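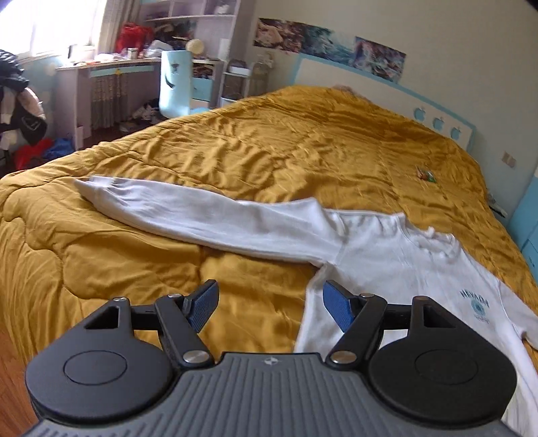
Fig. 4. Sweatshirt lying on the bed.

4. Sorting and folding on the bed

This section covers clothes that go into the Dristside drawer inserts. If you are using the Gillness hanging rail only, skip to section 5. The inserts should already be assembled and sitting in the drawers, open side up (see section 3).

Before you start

Let clothes dry all the way through. Cuffs and waistbands take longest, so check those by hand. Pull the comforter more or less level; quilting lines don't need to be smoothed out, but a deep wrinkle under a garment will end up as a crease in the fold.

Caution: Check the bed for wrappers, pens, cables and anything else small before you put clothes down. Ink and melted candy are the two most common causes of stained inserts. The insert fabric is not machine washable.

4.1 Long-sleeved tops and sweatshirts

1. Lay the garment face down with the neck toward the headboard.
2. Straighten both sleeves out to the sides and flatten the cuffs.
3. Fold one side in toward the middle, then bring the sleeve down so it lies along the body. Repeat on the other side.
4. Fold the hem up to just below the collar.
5. Fold in half again. Heavy fleece can be left at one fold if it will not stay closed.
6. Stand the garment in the insert with the folded edge up.

Note: For tops with a printed chest, fold along the sides of the print where you can – a hard crease across the lettering will crack it in time.

The large insert is 44 cm long and takes 8 sweatshirts of medium weight. Do not force in more. The side panels bow outward and the drawer will catch when it closes.

4.2 Socks

1. Turn each sock right side out and pull the toe straight.
2. Match pairs on the bed before you fold any of them.
3. Lay one sock on top of the other, heels together.
4. Fold the toe up toward the cuff, then fold once more.
5. Place in the small insert with the last fold facing up.

Single socks go in the end pocket. Leave them unfolded or folded once at the toe, so they are not mistaken for a pair. 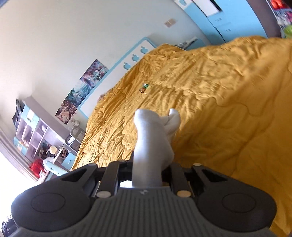

Zeleke wrote to us after the first edition to say that balling socks is faster and that the cuffs on the family's school socks had held up fine for two years. Balled socks will fit the small insert, but fewer of them, and they tend to roll under the rim when the drawer is pulled out quickly. If you prefer to ball them, use the deep insert from the Nomavby set.

4.3 Closing up

1. Press down lightly on each row. Nothing should stand above the rim.
2. Slide the drawer in slowly the first time and stop if you feel it drag.
3. Remove one item from the fullest row and try again.

Note: Children's drawers are often shallower than the 197 mm the deep insert needs. Measure the inside height, not the drawer front.

For replacement end pockets, quote part 76 when ordering. Labels are covered in section 6.

Section last revised January 27, 2022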